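Chapter 2
Sorting and Shelving Books at Home

Most homes hold more books than their shelves were built to carry. They gather on nightstands, kitchen counters, and the arms of chairs, and they are often moved several times before anyone decides where they belong. This chapter treats the care of a home book collection as ordinary household work, to be planned and carried out like laundry or the storage of dry goods.

The chapter follows one household throughout. Rosaura Valderrama keeps a collection of 500 books in a two-bedroom apartment in the town of Anville. In August she cleared every shelf and sorted the books by use. Of these, 165 were set aside to be given away, and 39 needed repair to the spine or cover. Her record of the work is the basis for the exercises in Section 2.4.

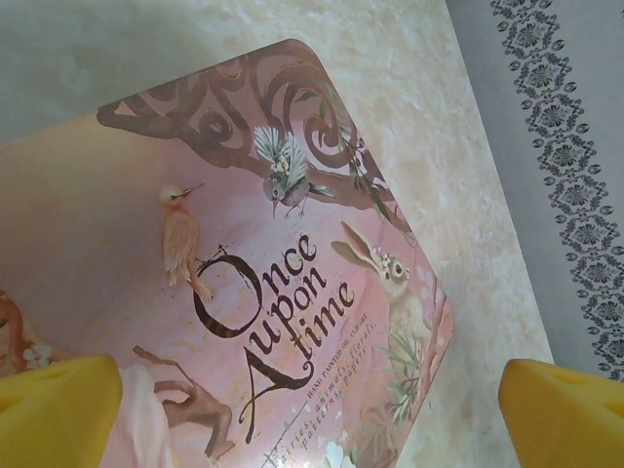 Figure 2.1 A pink book cover illustrated with birds on a branch, lying on a cream-colored surface.

Sorting begins with the cover. A book should be laid flat, face up, and checked for bent corners, stains, and lifting at the edges before it is opened. Illustrated covers deserve particular care, as rubbing against a neighboring book can wear away the printed design. Patterned cloths and table covers should be shaken out beforehand so that grit does not scratch the back of the book.

Section 2.1 explains how to inspect a book and record its condition. Section 2.2 compares shelving by subject, by size, and by reader. Section 2.3, prepared with Jericho Samonte, covers simple repairs that can be made at a kitchen table.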